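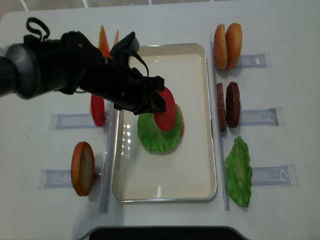 Josismont Dining Services, Office of Catering and Events

Staff Forum > Policies > Lead time for cold lunch orders

sgavalas (moderator)
Posted 4/23/22
The office proposes to move the deadline for cold lunch orders from noon on the preceding business day to noon two business days ahead. The change would apply to all departments and to outside groups using the Ukedach Hall meeting rooms. Between January and the end of last month the kitchen received 244 cold lunch orders, of which 60 arrived after the current deadline. Comments from department coordinators are requested before the policy is submitted for approval.

m.bensaid
The School of Nursing cannot support this as written. Our clinical visitors confirm their attendance the afternoon before, and at times later than that. A two-day deadline would require us to order for the highest possible number and discard what is left. I would ask the office to consider a two-day deadline for the order itself and a one-day deadline for the final head count.

zofia_nowicki
Speaking for the kitchen: the head count is the part that causes the difficulty. Produce is ordered through Skesetti, and their cutoff is 10 a.m. for next-day delivery. An order that grows from 12 people to 30 after that time means lettuce and tomatoes have to be bought at retail, at our expense. We are willing to accept changes of a few meals – we are not able to accept a doubling.

m.bensaid
Understood, but departments were never told about the 10 a.m. cutoff. Publishing it might solve most of the problem without a new policy.

t.leinonen
I disagree. It was in the January memo, second page. Of the late orders I processed, most came from offices that had received that memo. A published time with no consequence has already been tried.

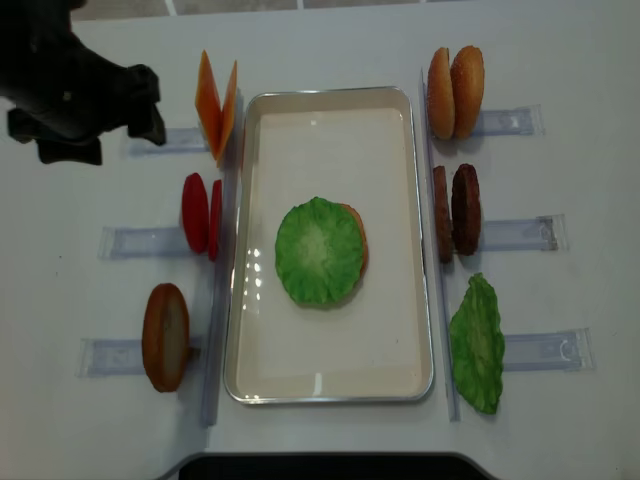

Can a menu choice be changed after the order has been approved?
Menu changes are accepted until noon on the business day before the event, provided the number of meals stays the same.

mfilali
Thank you for adding the above, as my office asks it frequently. Would the same rule cover dietary requests? A guest who reports a dairy allergy on the morning of a meeting should not be told that the form is closed.

sgavalas (moderator)
Allergy requests will be accepted at any time by telephone, extension 2717. They are not considered menu changes. I will state this separately in the draft.

On the head count, the revised draft will read: orders due two business days ahead, with increases or decreases of up to five meals permitted until 9 a.m. on the business day before. Larger changes will need kitchen approval.

m.bensaid
Five is low for groups of our size. A percentage would be fairer.

zofia_nowicki
A percentage is acceptable to the kitchen if it is capped. I will send figures to Ms. Gavalas.

t.leinonen
I would still prefer a fixed number. Coordinators will remember five.

sgavalas (moderator)
Both versions will go forward for review. Written comments may also be left at Room 103.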